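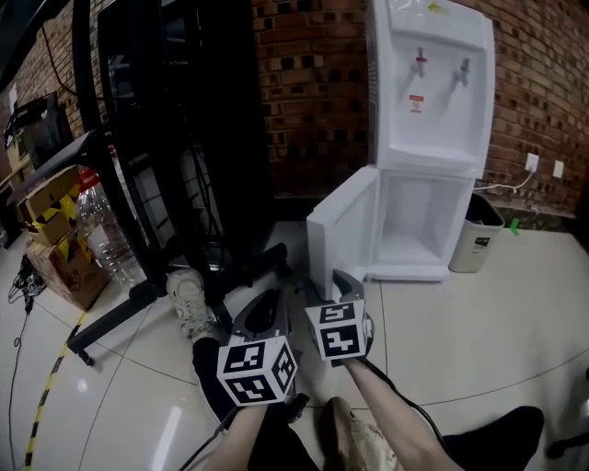
콘우라(Konura)를 빌리는 데 드는 것은 돈보다 인내심이다. 준다사이드(Jundarside)가 내놓은 이 양손 시연 수집 키트는 로봇을 팔지 않는다. 로봇이 보고 배울 동작을 사람이 대신 해 보이는 도구를 빌려준다. 그러니까 고객은 대여료를 내고 로봇의 과외 선생이 되는 셈인데, 과외비는 나오지 않는다. 양손에 집게를 하나씩 쥐고, 그 위에 검은 네모 무늬가 찍힌 흰 큐브를 얹은 채 정수기 아래쪽 문을 열어 본 사람이라면 이 거래의 성격을 금방 이해할 것이다. 맨손이면 생각도 안 하고 할 일이다. 집게를 들면 생각을 하게 된다. 문 안쪽이 텅 비어 있으면 조금 허탈하기까지 하다.

나는 이 키트를 5주 동안 썼다. 처음 상자가 도착한 것은 10월이었고, 설명서를 끝까지 읽은 것은 그보다 한참 뒤였다. 설명서는 41쪽이다. 그중 상당 부분이 큐브의 무늬를 가리지 말라는 내용을 표현만 바꿔 되풀이한다. 소매로 가리지 말 것, 머리카락으로 가리지 말 것, 다른 쪽 큐브로 가리지 말 것. 읽다 보면 큐브가 집안의 어른처럼 느껴진다. 무늬가 보여야 집게의 위치와 방향을 계산할 수 있다는 설명은 한참 뒤에 가서야 나온다. 그걸 첫 장에 적었으면 어른 대접이 좀 더 진심이었을 텐데.

조립은 의외로 점잖다

구성품은 집게와 큐브, 카메라, 케이블, 그리고 이 모든 것을 한데 묶어 주는 기록용 프로그램이다. 조립은 어렵지 않다. 손잡이를 쥐고 방아쇠를 당기면 손가락이 오므라들고, 놓으면 벌어진다. 처음 만져 본 사람은 열에 아홉 허공을 두어 번 집어 본 다음 옆 사람의 소매를 집는다. 나도 그랬다. 손가락 끝의 패드에는 잔골이 나 있어서 매끈한 플라스틱도 제법 잘 문다.

문제는 케이블이다. 홍보 책자에는 ‘자유로운 움직임’이라는 말이 여러 번 나오는데, 책자를 쓴 사람과 케이블을 넣은 사람은 아무래도 다른 층에서 일하는 모양이다. 팔뚝을 따라 늘어지는 검은 선은 처음 하루 동안 거슬리고, 둘째 날에는 몸의 일부가 되며, 셋째 날에는 의자 팔걸이에 걸려 몸의 일부가 아니라는 사실을 알려 준다. 무선 버전을 준비 중이냐고 물었더니 준다사이드 쪽에서는 “검토하고 있다”고 답했다. 이 업계에서 그 말은 날씨 인사와 비슷하게 쓰인다.

보정 절차도 짚고 넘어가야겠다. 전원을 켤 때마다 두 집게를 정해진 자세로 들고 가만히 서 있어야 한다. 화면의 막대가 다 찰 때까지 기다리면 되는데, 이때 재채기를 하면 처음부터 다시 한다. 다행히 한 번 끝나면 그날 오후까지는 대체로 얌전하다. 카메라를 건드리지 않는다는 조건에서다. 나는 카메라를 자주 건드렸다.

문짝 하나에 바친 오후

준다사이드가 추천하는 입문 과제는 문 열고 닫기다. 손잡이를 당기는 문, 모서리를 잡아야 하는 문, 살짝 밀면 되는 문. 사람에게는 다 같은 문이지만 집게에게는 성격이 다른 친척들이다. 특히 모서리를 잡는 문이 까다롭다. 너무 얕게 물면 미끄러지고, 깊게 물면 손목이 더 돌아가지 않아 중간에 자세를 고쳐야 한다. 자세를 고치는 순간도 전부 기록된다. 로봇은 내 망설임까지 충실히 배울 것이다.

설명서는 ‘자연스러운 속도’로 움직이라고 한다. 이 말이 그렇게 어려운 주문인 줄 몰랐다. 녹화 표시가 켜지면 사람은 두 부류로 나뉜다. 발레를 하는 사람과 폭탄을 해체하는 사람. 나는 후자였다. 문짝 하나를 여는 데 걸린 시간을 나중에 재생해 보니 중간에 차를 끓여 마셔도 될 것 같았다. 다음 날에는 반대로 서두르다가 닫히는 문에 집게를 남겨 둘 뻔했다.
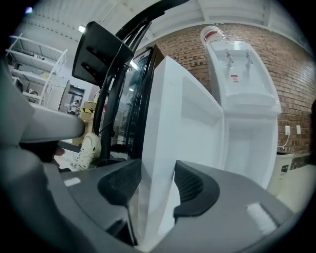 플로어 스티븐스(Floor Stevens)의 의견은 나와 꽤 다르다. 느린 시연은 지우면 그만이고, 정말 골치 아픈 쪽은 너무 깔끔한 시연이라는 것이다. 모두가 똑같은 자리에 서서 똑같이 우아하게 문을 열면 로봇은 문이 한 뼘만 비켜나도 허공을 잡는다고 했다. “서툰 사람 둘이 능숙한 사람 하나보다 낫다”는 말도 덧붙였는데, 듣는 동안 내 어깨가 저절로 펴졌다. 칭찬인지는 지금도 모르겠다.

그 말을 듣고 나서 작업 방식을 바꿨다. 서는 자리를 옮기고, 왼손으로 시작했다가 오른손으로 시작하고, 문을 반쯤 연 상태에서 출발하기도 했다. 기록 프로그램은 이런 변덕을 잘 받아 준다. 과제 이름만 맞으면 시작 자세가 제각각이어도 불평하지 않는다. 대신 과제 이름에 띄어쓰기를 하면 불평한다. 오류 메시지는 ‘알 수 없는 작업’이다. 하루는 ‘문 열기’와 ‘문열기’가 서로 남남으로 저장되는 바람에 저녁 내내 둘을 화해시켰다.

목록을 정리하는 화면은 칭찬할 만하다. 찍은 시연이 작은 영상으로 줄줄이 늘어서고, 큐브 추적이 끊긴 구간은 붉은 띠로 표시된다. 붉은 띠가 길면 버리고 짧으면 프로그램이 알아서 메운다. 어디까지가 짧은 것인지는 사용자가 정할 수 있다. 기본값은 꽤 엄격해서, 첫 주에 찍은 분량은 거의 크리스마스 장식처럼 보였다. 기준을 조금 느슨하게 풀자 내 실력이 하룻밤 사이에 늘었다.

경쟁 제품과의 서먹한 비교

비교 대상으로 흔히 거론되는 것이 에르카르드(Erkard)의 키트다. 큐브 없이 카메라만으로 위치를 잡는다고 해서 나도 잠깐 써 보았다. 손목 위가 가벼운 것은 분명한 장점이다. 다만 흰 벽만 보이는 구석으로 들어가면 집게가 자기 위치를 잊고, 화면 속에서 천천히 천장 쪽으로 승천한다. 보기에는 장엄하지만 데이터로는 못 쓴다. 콘우라의 큐브는 모양이 우스꽝스러운 대신 그런 종교적 체험은 제공하지 않는다.

판담머(Van Damme)는 아예 사람을 보내 준다. 키트를 든 직원이 찾아와 고객의 공간에서 시연을 찍고, 정리된 데이터를 넘기고 돌아간다. 편하기로는 이쪽이 제일이다. 견적서를 펼쳐 보기 전까지는 그렇다. 작은 연구실이나 소규모 업체라면 결국 직접 집게를 드는 수밖에 없고, 그 점에서 콘우라의 대여 조건은 합리적이다. 키트 2벌을 함께 빌리면 할인이 붙고, 소모성 패드도 같이 온다. 패드 교체에는 드라이버가 필요 없다. 손톱은 필요하다.

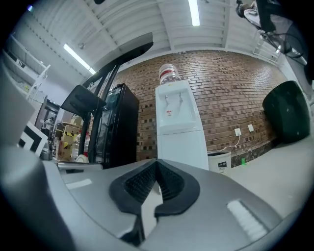

대여 조건에서 하나 걸리는 것은 반납 규정이다. 상자에 넣는 순서가 정해져 있고, 순서를 어기면 뚜껑이 닫히지 않는다. 스펀지 홈이 워낙 정교해서 왼쪽 집게를 오른쪽 자리에 넣으면 반쯤 들어가다 멈춘다. 집게에게는 몇 주씩 물건을 제자리에 두라고 시범을 보여 놓고, 정작 내가 마지막 날 상자 앞에서 그걸 못 했다. 고객 지원에 전화하니 그림이 있는 쪽을 펴 보라고 했다. 설명서의 마지막 장이었다.

고객 지원 이야기가 나온 김에 덧붙이자면, 응대는 훌륭하다. 에이노 린드크비스트(Eino Lindqvist)라는 이름으로 답장이 오는데 문장이 짧고 정확하며 위로가 없다. 추적이 자꾸 끊긴다고 길게 하소연했을 때 돌아온 답은 ‘큐브를 닦으세요’였다. 닦았더니 나아졌다. 그 뒤로는 문의하기 전에 먼저 닦는다.

그렇게 모은 시연이 3,000개를 넘는다. 이걸로 로봇이 문을 잘 열게 되느냐는 질문을 많이 받는데, 키트 리뷰에서 답할 수 있는 질문은 아니다. 학습은 다른 팀의 일이고, 그 팀은 내 파일을 받은 뒤로 말수가 줄었다. 내가 말할 수 있는 것은 파일이 제때, 빠진 데 없이, 열리는 형식으로 나왔다는 점이다. 변환 도구를 따로 깔지 않아도 되고, 영상과 집게의 움직임이 서로 어긋나지 않는다. 이 분야의 장비를 몇 가지 써 본 사람이라면 그것만으로도 박수를 칠 것이다. 물론 집게를 내려놓은 다음에.

손목 이야기는 해야겠다. 큐브까지 얹은 집게는 처음에는 가볍고 점심 무렵에는 무겁다. 설명서는 자주 쉬라고 권하지만 얼마나 자주인지는 적지 않았다. 나는 한 과제가 끝날 때마다 내려놓는 것을 규칙으로 삼았고, 그 규칙을 지키려고 과제를 점점 잘게 나누었다. ‘문을 연다’가 ‘문에 다가간다’와 ‘문을 문다’가 되었다. 덕분에 목록은 길어지고 어깨는 무사했다.

살 사람보다는 빌릴 사람에게 권한다. 정해진 과제가 있고, 집게를 들 사람이 둘 이상이며, 그들이 서로의 자세를 보고 웃지 않을 만큼 성숙하다면 더 좋다. 케이블은 각오해야 하고, 띄어쓰기는 포기해야 한다. 다음 대여분 예약은 1월 16일에 열리며, 신청서의 과제 이름 칸에는 밑줄을 쓰면 된다.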